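Shop notebook, Ciltthorpe
Drying room, glue, the meter problem

Back on the moisture thing. Writing it up before I forget which offcut was which, pencil marks already rubbing off two of them.

Where we left it: the maple from Tveit came in May, stickered at the back of the shop, ends painted, left alone all summer. Plan was to bring it into the drying room once the heating went on outside and the air in there settled. Heating went on, air did not settle. Every time the big door opens the needle on the dial gauge jumps and takes the rest of the morning to crawl back. So the first batch of readings is junk. I've crossed them out in the paper book but left them legible, don't anybody copy them forward.

Meter first. The Prirnetik pin meter reads high on maple. I knew it read high but not that it read high by a different amount depending on which way the pins go in. Along the grain, one number. Across the grain, another, lower. Manual says along. Manual also says "select species group" and then puts hard maple and soft maple in the same group. Great.

So did it the old way, oven and scale. Cut a slice from the middle of an offcut, well back from the end (the end is always drier, useless), knocked the fuzz off with a knife, weighed it right away. 175 grams. Toaster oven on low with the door cracked, scale next to it, weigh, put it back, weigh, put it back. You wait until it stops losing. It takes ages and the shop smells like pancakes. Stopped when three weighings in a row matched. Wet minus dry, over dry. Did the same with the next slice from the other board and got an answer close enough that I trust the method and not the meter.

Note for whoever does this next: do NOT use the slice you just stuck the meter pins in. Fine for weight but I had one split along the pin holes in the oven and lost a corner down behind the heating element. Lost corner = lost sample.

Also bag the slice if the phone rings. I left one on the bench while I dealt with a delivery and it had dropped before it ever got to the scale. Not by much. Enough to annoy me.

Density while I was at it. Length by width by thickness on a squared block, calipers, then the scale. Came out at 733 on the first block, in kilos per cubic meter, the way the old sheet has it. That's at whatever moisture it has today, so write the moisture next to it or the number is meaningless in a year. (It's on the tag.) Second block was a little lighter, had some sapwood on one edge. Did not average them. Averaging two blocks tells you nothing.

Dehumidifier. Hour counter says 2,637. No idea what it said when we got it, was not written down anywhere I can find. Writing it down now. Filter was gray, washed it, let it dry on the windowsill before it went back in. Bucket float is sticking again, you have to tap it. If the light is on and the bucket is not full, tap it. Somebody should take the float out and clean the pivot, that somebody will be me.

Moved the unit off the floor onto the low shelf so it isn't sucking sawdust. Downside, the drain hose now wants to loop. Loop holds water. Water sits there. Zip tied it to the shelf leg so it falls the whole way.

Fan: slow speed only, pointed at the wall and not at the stack. Had it pointed at the stack last winter and the outside boards checked while the inside ones were still up in the teens. Cheap mistake as they go, we made spoons from the good bits, but still.

Stickers. Half the stickers in that pile are different thicknesses, which I discovered when the top boards rocked. Ran the whole lot through the planer together. Should have done it in May. Line them up over each other this time, vertical, so the weight goes straight down. The board with the dip in it had a sticker a hand's width off from the one below. Exactly where the dip is. No mystery.

Glue now.

Using the Jolik liquid hide glue, the brown bottle. Bottle was opened I don't know when. Did the string test, dipped a finger and pulled, it strung fine. Smelled like it should, so bad but not wrong. Did a test joint in scrap anyway, clamped overnight, broke it over the vise in the morning. Wood tore, joint held. Bottle is good. Wrote the date on the cap so we're not doing this again.

Maple is fussy about glue if the edge is burnished. Dull jointer knives will polish it and the glue just sits on top. Touched the edge with a drop of water: if it beads, plane it again by hand. Two beaded. One soaked right in. Took a thin shaving off both bad ones, tested again, soaked in. A fresh plane iron leaves an edge that feels a bit waxy but drinks the water just fine so don't go by feel, go by the drop.

Clamps: not so hard. I keep overclamping. You squeeze all the glue out and then wonder why the joint is starved. Snug, see an even line of tiny beads down the whole seam, stop. Alternate the clamps over and under or the panel bows toward them. Paper under the pipes, or you get black marks where iron meets wet glue meets maple. They do not sand out. They really don't, I sanded one nearly through.

Edge orientation. Everyone has an opinion on flipping the growth rings. I've done both. For a narrow panel I'd sooner get the grain running the same direction so it planes without tearing, and put up with a bit of cup. For wide ones, flip. That's as scientific as it gets here. What matters far more is that both planks are at the same moisture when the glue goes on. A dry one next to a damp one will step at the seam by spring, you can feel it with a fingernail. So, weigh first, glue second. Which is the entire reason for the toaster oven.

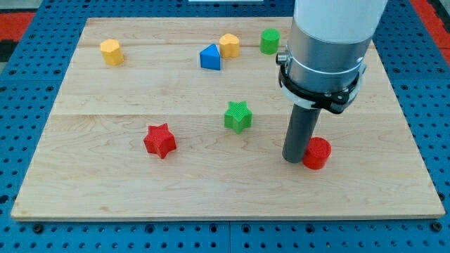 Last changed: November 25, 2021, evening. Fixed a weight, added the finish part.

Maple, planks meeting at the middle, on the blue table. A few knots in it and some faint wavy figure. The knots are what I want to keep an eye on in general in this batch, grain swirls around them and moves in its own direction, and that's where a panel that was dead flat all fall goes funny.

Flatness check, for the record so we all do it the same way. Two straight sticks, one at each end, sight across the top of the near one to the far one. If they're parallel, no twist. Then one straightedge across the width for cup, once near each end and once over the middle, feeler gauge under the gap. Write the gap down, don't write "flat". "Flat" is in the book eleven times from last year and I can't do a thing with it.

Check on the same surface every time. The bench has a hollow where the old vise was, a panel laid there rocks and you blame the panel. I did that. Planed a perfectly good one.

Finish. Tried 3 test strips off the same offcut:

- plain mineral oil, wiped on, left, wiped off. Looks nice for a week. Does nothing much for moisture, strip gained weight in the damp box almost as fast as the bare one
- oil with beeswax melted in, rubbed hard with a rag. Slower gain. Gets fingerprints
- thin shellac, both faces and the ends. Slowest by a good margin. White rings if you put a wet cup on it, obviously

Damp box is the plastic tub with the saucer of salt water in it, lid on, strips standing on edge on a bit of wire so air gets at both sides. Weigh in the morning and again before leaving. Salt has to stay slushy, if it's all dissolved the air in there goes too wet. Top up the salt not the water. I topped up the water. Lost a day to that.

Thing I keep coming back to is the ends. Seal the faces beautifully, leave the end grain bare, and you've wasted your time. Moisture goes in the ends like they were straws. Two coats on the ends, let the first one soak, then the second. And both faces get the same treatment, even the side that never gets seen. One sided finish = cupped panel, every single time.

None of this stops the wood moving. Slows it down. A panel that takes a month to respond will ride through a wet week and not notice. A bare one will follow every rainstorm. So for breadboard ends, slots not glue, glue only in the middle few inches, and leave room at both sides. More room if it was made in winter. Someone glued the last one full width (me) and it went off like a cap gun one night, crack straight through.

To do
Clean float pivot
New batteries in the Prirnetik, low ones make it read high too, could be part of the problem, should of checked first
Correction table for the meter, along grain only, taped inside the lid
Ask Tveit whether the next load was air dried or came through the kiln, it wasn't on the slip
More stickers
Re-weigh damp box strips, then end that test, tub is needed
Tidy up tags. Pencil rubs off. Use the grease pencil

Colleagues: if you move anything in the drying room write it on the sheet by the door. Shut the door. It sticks at the bottom in wet weather, lift and push.

Comments

guest: We had the same thing with a pin meter on maple, ended up hammering the pins deeper and it came closer to the oven number. Surface reading was the trouble with ours. Worth a try before you make a whole table.

reader from down the road: What salt in the damp box? Ordinary table salt?

shop: Yes ordinary, the cheap stuff, slushy. Will try the deeper pins, hadn't thought of it.

guest: Microwave works too for the drying if you go in very short bursts on low. I have also set one on fire so take that how you like.

anonymous: paper under the clamps, thank you, I have four black stripes on a tabletop and thought it was mold

Contact: leave a note at the Ciltthorpe shop | © Ciltthorpe workshop notebook, copy what you want for your own bench | Back to top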